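4. Operating Rules for Shelf Picking in Shared Retail Space

4.1 Scope

The rules in this section apply to mobile humanoid platforms that remove packaged goods from open shelving and place them in a hand-carried basket. They were drafted for the Pondley test store and later adopted, with minor changes, at the Flungate site. Fixed-base arms and wheeled carts are covered in Section 5. The rules do not replace the risk assessment that each site must complete before a platform is powered on; they set the minimum conditions under which a picking run may begin and continue.

4.2 Two-Handed Tasks

Most published guidance on collaborative operation treats the arm as a single moving hazard. Picking into a basket does not fit that model well. One hand holds a load that changes over the course of the run, while the other reaches into a space that may be bounded by a rail above or below and by neighboring goods on both sides. Figure 3 shows a typical case from the beverage bay, with the right hand closed around the middle of a soda bottle and the left hand on the handle of the basket.

For such tasks we require that both hands be assigned a state at all times: free, holding, or releasing. A transition to releasing in one hand is permitted only when the other hand is free or holding. The platform must not step while either hand is in the releasing state. Under the Tveit controller, this rule is enforced in software; on other systems the site operator must show an equivalent interlock.

Grip force is limited by product class and not by individual item. Sealed plastic bottles form one class, glass containers a second, cartons a third, and flexible bags a fourth. An item that cannot be assigned to one of the 4 classes with sufficient confidence is to be left on the shelf and logged.

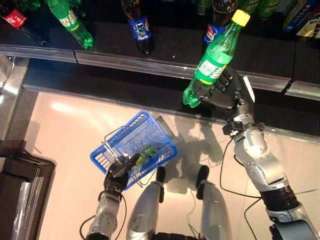 Figure 3. Bottle pick with the basket held in the left hand, seen from the head camera.

4.3 Conditions for Stopping a Run

A run must be stopped, and the platform brought to a stable stance, when any of the following occurs: a person enters the marked zone; an item is dropped; the basket tilts beyond the limit set in the site file; or the view of the grasping hand is lost for longer than the permitted interval. The last condition deserves comment. A large bottle can hide much of the hand that holds it, and early drafts of the rule produced frequent stops during ordinary picks. The present version allows joint readings to stand in for the camera view – but only while the hand is in the holding state.

Exposed cables at the wrist and forearm are to be checked before each run for clearance from shelf edges and price rails. A cable that can be caught on a rail at any point in the planned reach is grounds for refusing the run.

4.4 Records

Each site keeps a log of all picks, including those that were refused or stopped. The log for the Pondley trial contains 1265 attempted picks, of which 172 ended in a stop under Section 4.3. Stops are not to be counted as failures when sites are compared, as this would discourage operators from setting conservative limits. The Ukwood review group uses the same log format, and its entries can be merged with ours without conversion.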